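We use cookies to remember your preferences. Accept all | Manage
Search grants, projects, reports... Go

Cimthorpe Shared Workshop: progress report to the Barbieri Small Projects Fund
Project: Praviver, a two-armed laundry folder
Reporting period: up to the end of September

You asked for a plain account of what your money has done. It has bought motors. It has also bought a great deal of cable, a second set of the brackets we ordered in the wrong size, and a working knowledge of the T-shirt that none of us wanted when we applied.

The application promised a machine that could fold a basket of household washing by the spring. We would like to revise that to one garment, laid out flat beforehand by a person. The fund's guidance says changes of scope should be raised early, so please regard this as early.

Where the build stands

Both arms are up and moving. The right arm was finished first and is the better behaved of the pair. The left was built from the same drawings by the same people and has its own opinions about where zero is. We now run the homing routine twice on that side and write down both answers. The joints are bought-in motors held together with metal brackets, and the white plastic parts at the wrists, including the camera mounts, came off our own printer after several goes.

We settled on a plain grey T-shirt as the test garment. Patterned ones confused the software, and black ones vanished altogether as far as the cameras were concerned. Grey on a white table is about as kind as we can be to it without doing the folding ourselves. 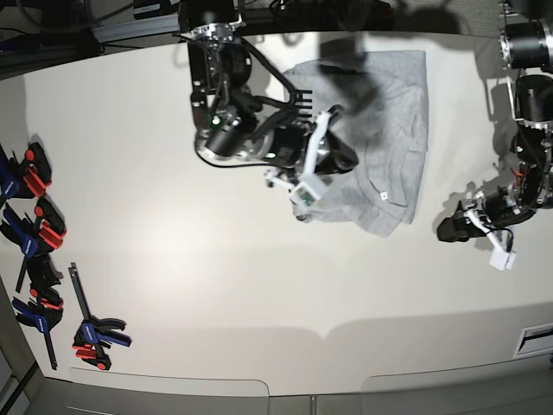

Right gripper on the test shirt, left arm alongside. Bar clamps at the table's edge.

The software is Prikia, which we started with because it was free and have stayed with because we have now learned its faults. An arm is first guided through a fold by hand, the movements and camera views are recorded, and the machine then tries to produce something similar by itself. We have 600 of these guided folds saved. Anybody who wants to know what patience is made of may come and watch the next batch, any evening after seven.

Results so far

The machine ran 85 unassisted attempts in this period. We scored each one as good, poor or laundry. Good means you would put it in a drawer. Poor means you would put it in somebody else's drawer. We had hoped to send you a chart, but the scoring was done on the back of a delivery note by two people with different standards, and we would like to redo it properly before anyone draws conclusions. The first fold, sleeve inwards, is now fairly dependable. The second is where things go wrong, usually when a gripper takes hold of one layer and the plan called for two. 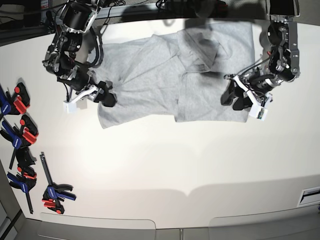

Shadows have been our main technical subject since the summer. The workshop lights are in the ceiling, the arms hang between them and the table, and so whatever the cameras most need to see is generally in the shade of the thing trying to pick it up. You can see it along the upper edge of the shirt, which is darkened by the equipment over it, and there are softer shadows from both arms on the tabletop. Prikia has been known to treat the edge of a shadow as a hem and grip it with great conviction. We propose to fit a low strip light at each end of the table and record a fresh set of folds under it, which will make a portion of the existing ones out of date. We have decided to be cheerful about this.

Money

Spending to date is £1,891, all receipts attached except the one that went through the wash, in circumstances you may imagine. Motors were the largest item. Printing filament came in under budget and cable over it. We are not asking for more at this stage. We are asking whether the line marked "display stand for open day" could become "lighting", as the table already stands up unaided.

Next period

Fit the lights. Find out what is the matter with the left arm's zero and cure it, or at least make it wrong by the same amount each morning. Replace the finger pads with something grippier and try the second fold again. We would also like to attempt a tea towel, which has no sleeves and ought to restore morale.

The next report will include the chart. Your assessor is welcome to visit before then and should bring a T-shirt, plain, preferably grey, and not one they are fond of.

Submitted on behalf of the Praviver group, Cimthorpe

Get fund news by email. Enter your address | Subscribe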